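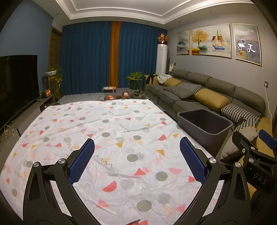 Slide 1. The patterned sheet on the living room floor, gray bin beside it.

Good afternoon, everyone, and thank you to the Flornham library for having me back, and on a Sunday too (January 2, 2022, when most sensible people are still on the couch). My name is Ivar Ekström, and I'd like to talk to you about clearing up after company. Don't worry, I'll be gentle.

Start with the floor. I'm very fond of a big sheet, and I learned the trick from Ezequiel Espinoza when we both lived on Backlund Street. He'd spread one out before he picked up a single thing, and everything without a home went onto it. I thought he was making more laundry for himself! But you get one place to look, and when you're finished you gather up the corners and shake it out over the back step.

(Pause. Ask who has a sheet they've been meaning to throw out. Let people laugh, let them tell their stories.)

Now the bin. Mine are plain plastic, the kind with straight sides, and I like to have one empty before I begin. Please don't go and buy 13 of them. One is plenty for a living room, and you carry it with you from the sofa to the table and back again. Cushions come last, whatever your mother told you. They're the nice part, so save them.

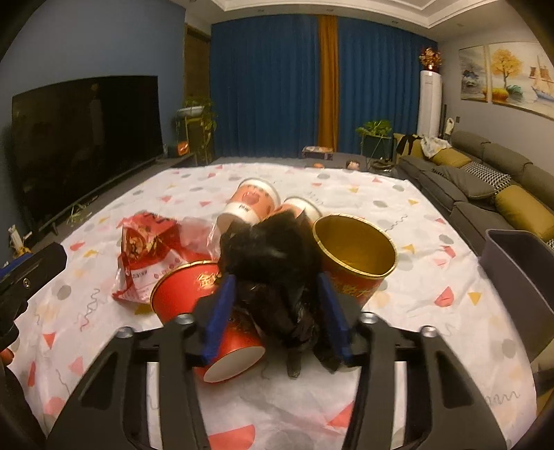
Slide 2. Paper cups and a black bag, on to the table.

Paper cups are where I see people lose heart, bless them. They go around the table picking up one at a time and walking each one to the kitchen, and by the sixth trip they've sat down with the leftover cake. Bring the bag to the cups instead. On the slide it's a black plastic bag, right in among them on the table, with the red ones and the pink ones within easy reach. Look for printed bags and wrappers as well, like the red-and-white one over on the left, and press them flat so they don't puff up and fill your trash. Then fold the tablecloth inward, crumbs and all, and take it outside.

(If time is short, skip the Fadstead story. If not, tell it, but leave out the gravy.)

Handout is on the chair by the door, 6 pages, large print. I'm back in April to talk about hall closets. Questions now, and then coffee.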